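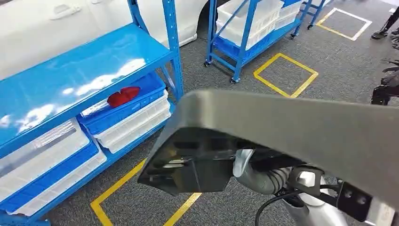 Small Parts Storage at the Lapointe Workshop
Student Project Report, Jan 6, 2023

1. Purpose
The project reviewed how spare parts are labeled and stored at the Lapointe workshop. Students had reported long searches for common items, and the stock list had not been revised since July.

2. Method
The group checked 239 entries in the stock list against the shelves. Each entry was marked as correct, misplaced or missing. Older labels in the Akitz format were recorded separately.

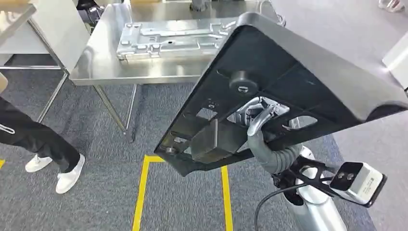 3. Results
Of the entries checked, 73 were misplaced and 40 were missing. Most misplaced items carried Akitz labels, which give a part number but no shelf number. The newer Brokitz labels give both – they were easier to follow, although the print is small.

4. Recommendations
The remaining Akitz labels should be replaced before the end of term. The list should be checked every 4 weeks, and corrections entered on the same day. Large parts were outside the scope of this report.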